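How a Robot Arm Learns From Examples

When you learned to tie your shoes, someone probably showed you first. Then you tried, got it wrong, and tried again. A robot arm can learn in a similar way, but it needs many more turns than you did.

At Promholm, a learning lab for machines, a team is teaching an arm to pick things up and put them where they belong. The arm lives inside a computer. It is a simulated arm, which means a program draws it and works out how it should move. The project is called Basumik.

The arm gets its own pictures to learn from. They are drawn as if a camera sat just behind its hand, looking out past the two fingers.
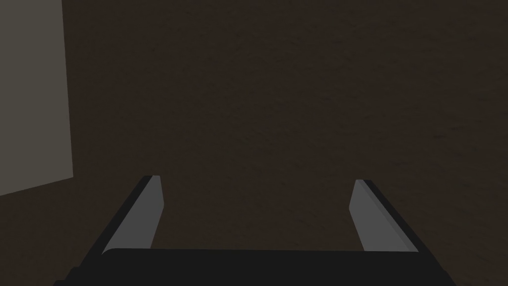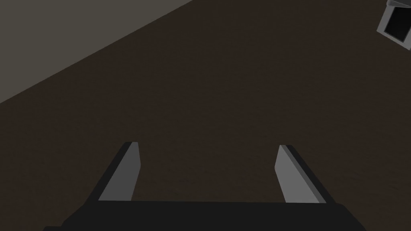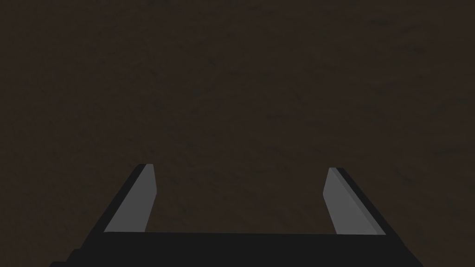

The fingers are open in all three views, with nothing between them.

One reader, Pangaribuan, wrote in to ask why the team would keep any pictures where the hand isn't holding something, and whether a robot could get mixed up by looking at so much plain brown.

The team keeps them for a good reason. Think about everything your hand does before it grabs a cup. It has to open, and it has to travel to the right spot. If the robot only saw pictures of the moment when the cup is already in its fingers, it would never learn how to get there. Reaching is part of the job, so reaching goes into the examples too.

Plain pictures can be a problem if there are too many of them. If the hand sits still for a long time at the start of a try, the robot may learn that sitting still is a fine thing to do. The Basumik team trims those slow starts before the learning begins.

What is in an example?

An example is one whole try, from start to finish. Some teams call it an episode, like an episode of a show. It is made of many pictures in a row, and each picture comes with a short list of numbers. The numbers say where the hand was, which way it was turned, and how far apart the fingers were. They also say what the hand was told to do next.

That last part matters most. The robot is learning to match what it sees with what to do next. "When things look like this, move a little to the left." "When things look like this, close the fingers."

Who makes the examples?

People make the first ones. A person sits at a computer and steers the arm with a hand controller. When the person moves the controller forward, the simulated hand moves forward. Squeezing a trigger closes the fingers. The computer saves everything along the way.

In June the team saved 486 tries this way. Not all of them were kept. Someone watched each one and checked whether the job had been finished. After checking, 314 went into the learning set. The rest were put in a separate folder. A failed try can still be useful later, when the team wants to teach the robot to tell a good try from a bad one.

Why not do the same try over and over?

Suppose you practiced catching a ball, and your friend always threw it to the exact same place. You would get very good at that one throw. Then a new friend throws it a little higher, and you miss.

Robots have this trouble even more than people do. So the team changes things between tries. The hand starts in a new spot. Objects are moved or turned. The computer can make more changes by itself, by taking a try that a person made and working out how it would go if the objects were somewhere else. With this help, the Basumik set grew to 3,411 tries.

How does the team know it worked?

They give the arm a test with setups it has never seen. If the test used the same setups as the practice, the robot could pass just by copying. You wouldn't learn much from a spelling test if the answers were on your desk.

A second group, Oslow, runs the tests and keeps the setups hidden until test day. When the arm misses, Oslow writes down what went wrong. Sometimes the hand stops too soon. Sometimes it closes its fingers beside the object. Each kind of miss tells the team what sort of examples to make next.

Try it yourself

You need 2 people, a table, a spoon and a scarf.

Put the spoon on the table. One person is the robot and wears the scarf as a blindfold. The other gives directions using only these words: left, right, forward, back, up, down, open, close. Write down each word as you say it. When the robot has the spoon, stop.

Now move the spoon to a new place and read out the same list of words, without changing any. See where the robot's hand ends up. Then talk about what the robot would need to know to find the spoon this time.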